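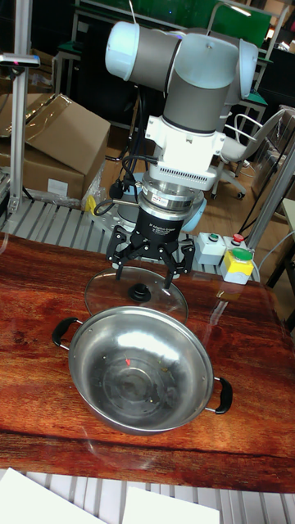 2 min read

May 31, 2026

My sister-in-law has a theory that every robot company on earth is lying to her until one of them does her dishes. She says this at dinner, usually while looking at me, as if I had any say in it. So I've been chewing on the dishes thing for a couple of weeks now, and I keep ending up at pot lids.

Think about a lid for a second. A glass one, with a round black knob in the middle and a thin metal rim. You grab it without looking, probably while yelling at someone to set the table. An arm with three fingers has to come down right over that knob, open just wide enough, and close on something small and smooth that sits on a see-through disk. Glass is rotten stuff for cameras! They tend to look straight through it and see the table, wood grain and all. And then there's the pot, all shiny steel on the inside, throwing light back in every direction. I couldn't have picked a meaner pair of objects if I'd tried (well, maybe a wet plastic bag).

I spent way too long this month reading about kitchen robots. Lavano, who make a counter arm, have a video where it loads a rack with plates, and it's lovely, and every plate is the same plate. Vistik want to sell you something on wheels that folds towels. I watched it fold one towel and went off to make a sandwich, and when I got back it was on the second. I do like the towel robot. I'd let it live in my house. I just wouldn't invite people over and tell them the towels were handled.

What I want to know is the boring middle part. Picking up a lid is one chore. Getting it onto the pot is a whole other one, and people do it by feel: you set an edge down, let it tip, wiggle till it drops. I tried doing it slowly at my own stove with my eyes shut, and my hand was making tiny corrections the whole time. If it clanks I know I'm on the rim. If it rocks I shift over a bit. A gripper has to get all that from somewhere, and if the lid ends up leaning at a slant in those fingers, now the arm needs to know the slant too, or put the thing down and start again.

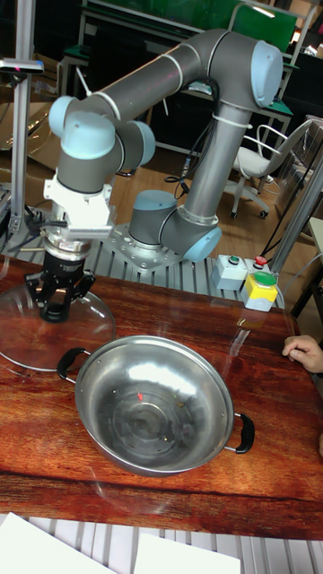
Sveva Morelli wrote to me after my last post on this and said I'm grading on the wrong scale. In her view a slow robot is fine as long as it's slow while you're asleep, and she'd happily give a machine all night for one sink of pots if she never had to stand next to it.

OK, fair, I hadn't thought about the asleep part. But I'm not sure I could sleep through it! I'd be lying there listening for the crash. And "all night" only works if the thing can get itself out of trouble at 2 in the morning with a lid stuck sideways, and that's the bit I never see in the videos. Somebody always seems to be close by, and there's usually a big friendly button.

Shop floors have it easier, I think. Same part, same spot, same light, all shift long. My kitchen has 14 lids and I could match maybe half of them to a pot.

So my answer for my sister-in-law, for now, is no, not yet, keep the sponge. I'm going to try the eyes-shut thing again with the big stockpot this weekend, and if anyone has a good video of a robot dealing with a lid that doesn't fit, please send it over.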